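Lindura Anti-GFP Antibody, Rabbit Polyclonal (Cat. No. 3216)

Hi, I'm Leonie Heitmann, and I look after the antibody shelf at Ketitwood. This one is my favorite for Western blots, so excuse the enthusiasm!

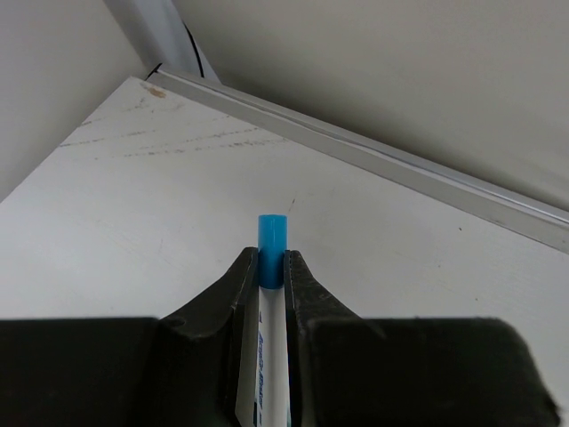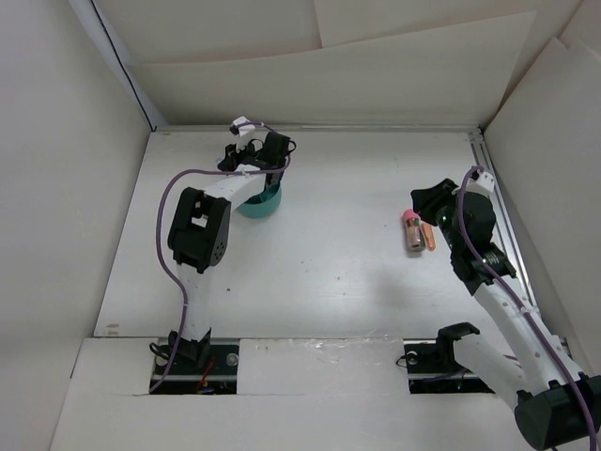

Reading time: 2 min

I've run this antibody on more blots than I'd like to admit, and the GFP band comes up clean almost every time (my old lysates are another story). It ships on cold packs as a liquid with glycerol in it, so don't panic if it looks a bit syrupy.

Store it at -20 °C. I split mine into small tubes the day it arrives and never refreeze one. A thawed tube keeps for 7 days in the fridge. For blocking I like plain milk, 30 minutes at room temperature, but Genji Imai swears by BSA and his blots look great too.

We haven't tested it in flow cytometry yet. If you try it, please write and tell me how it went! New lot expected in September.

For research use only. Not for use in humans or animals.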